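Soup for breakfast, and other habits of a small kitchen

18 November 2022

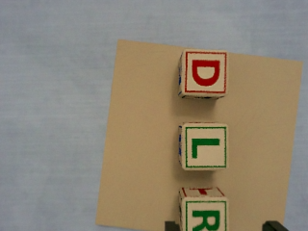 Yu-ting Au has been making soup for a living for 11 years, first at a market stall and now from the kitchen behind Sosell, the lunch counter she runs with her business partner, Li-hua Tu. By her own count the shop has served 836 different soups in that time. She keeps them in a set of exercise books, each one numbered, with a note beside any she wouldn't make again.

"There's a beetroot and orange one in there that just says no," she says. "I don't remember it. I trust the note."

November is when customers start asking for cold soups, and Au would like more of them to ask. She makes a cucumber and yoghurt soup with mint, a chilled tomato one thickened with stale bread, and a pea soup that can be eaten at any temperature.

"People think cold soup is fancy. It's less work. You put it in the blender, you put it in the fridge, you check the salt again before you serve it. Cold food tastes less salty, so if it was right when it was warm it'll be flat later."

Tu does most of the buying. She gets her vegetables from a grower called Holatard and takes whatever is too crooked for the supermarkets.

"Capsicum, zucchini, carrots with two legs," Tu says. "It all gets chopped. We don't buy stock either. We make a big pot every morning from the trimmings, onion ends, celery leaves, parsley stalks. No cabbage or broccoli in it, they take over."

Both of them eat soup for breakfast. For Au it is usually rice cooked soft in leftover stock, with ginger and an egg. Tu has miso with whatever greens are about to go.

Asked what home cooks get wrong, Au says they rush the onions. She cooks hers in olive oil on a low heat for twenty minutes with the lid on, and adds garlic only at the end. Tu says they make too little.

"If you've got the pot out, fill it. Soup freezes well as long as you leave out the cream and the pasta. Put those in when you reheat it. Lay the bags flat, they thaw faster."

The pair sold more than 2,000 serves last month, and the pea was the most popular. They have no plans for a second shop. Au is up to her third attempt at a chilled corn soup, which keeps coming out too sweet.

"I think it wants lime," she says. "Li-hua thinks it wants to be hot."

Sosell is open for lunch until the pots are empty.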